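27th January, Faltside bench notes

Cell left as set up for the bedding task: orange printed cloth, white pillow, wooden tray on the left. Both arms on the Bondadska controller, grip force limit at 70 per cent. Question is still whether the pair can do a plain bed-and-laundry tidy without a person stepping in.

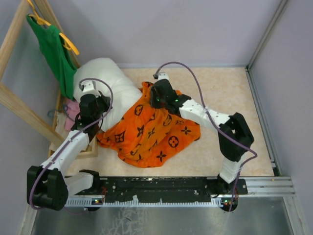

Mishra thinks we are asking the wrong thing, and that a chore only counts as done when you can leave the house while it runs. By that measure a washing machine passes and no arm on the market does.

Fair, but too strict for shop-floor use, where someone is always within earshot. I would accept one call for help per 12 runs. Set the log to keep 200 runs before overwriting; the old value filled the disk.

Pillow is easy to locate. Cloth is the hard part, as the planner has to guess 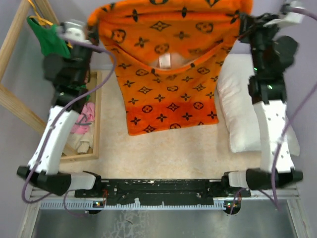

where the hem lies whenever a fold covers it. Nanumdale's edge finder was trained on over 2,000 plain towels and takes printed motifs for borders. Try it with the colour channels merged.

Wrist view to be checked against the fixed one before any retraining.

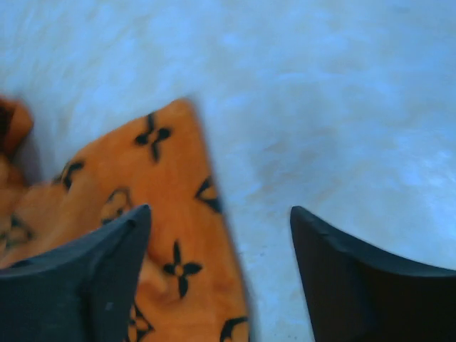
Wrist camera, printed cloth between folds and straight edge.

To do: recalibrate left wrist, re-tension cable ties, ask for plain cloth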